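Tallton Shared Workshop
Bench Notes for Members: Setting Up a Small Pushing Arm

These notes are issued to members who are building or using a table-top arm in the shared workshop, or who wish to build one at home. They were prepared by Awuor Lema and Dennis Makori from the experience of the Horum build, and they replace the single sheet previously kept in the tool cupboard. Members are asked to read them through before booking bench time.

Choosing a work surface

A jointed wooden board makes a very good surface for pushing and sorting work. Blocks slide on it evenly, it can be sanded when it becomes marked, and an old kitchen worktop offcut will often serve. Check it with a straight edge in both directions before use. A board that rocks on the table should be planed or exchanged, and should not be packed up with card.

Remove all kitchen oil or wax with warm soapy water, wring the cloth out well, and leave the board on its edge overnight. Finish with fine paper, always along the grain. Members who prefer a sealed surface may apply two thin coats of matt varnish.

Fixing the board

Bolt the board down at the corners. Clamps are acceptable for a trial but creep over a long session, and the arm will then be working to positions that are no longer correct. Drill clearance holes slightly larger than the bolt, so that the wood may move with the seasons. Tighten by hand, then give a further quarter turn with the spanner.

Where the table is a perforated one, write down the row and column of the holes used. Mwende Mwakyusa keeps this record in pencil on the underside of the board — a sensible practice, and now the rule for all shared boards.

The pushing rod

A plain rod with a rounded tip is easier to live with than a gripper for a first build. It has no moving parts, it does not pinch, and it is cheap to replace. Set the lowest permitted height in the control program so that the tip stops 2 mm above the wood. Slide a folded sheet of paper beneath it before each session, and inspect the tip for burrs, which will score the board.

Printing the blocks

Blocks should be printed solid enough that they do not skate when touched. Bushra Warraich recommends a generous number of outer walls and a low infill, with the base sanded flat on a sheet of glass. Stars and triangles require more care at the points than cylinders do. The layer lines on the sides may be left as they are.

Before starting a run

1. Wipe the board with a dry cloth and remove any sawdust from the bolt heads.

2. Set out the blocks in close groups, and leave open wood between the groups so that the rod has room to pass.

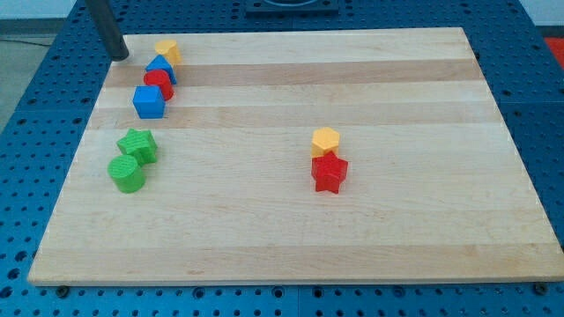

3. Move the arm by hand through its full reach with the power off. Nothing should catch.

4. Run the program at its slowest speed for 10 minutes, with one member standing at the stop switch.

5. Enter the session in the Kirui log, with the board number and any fault noticed.

After use

Park the arm, switch off at the wall and return the blocks to their tin. Damaged blocks should be handed to Xiuying Deng on Tuesday evenings. Spare bolts are in drawer 955, and the long spanner must go back on its hook.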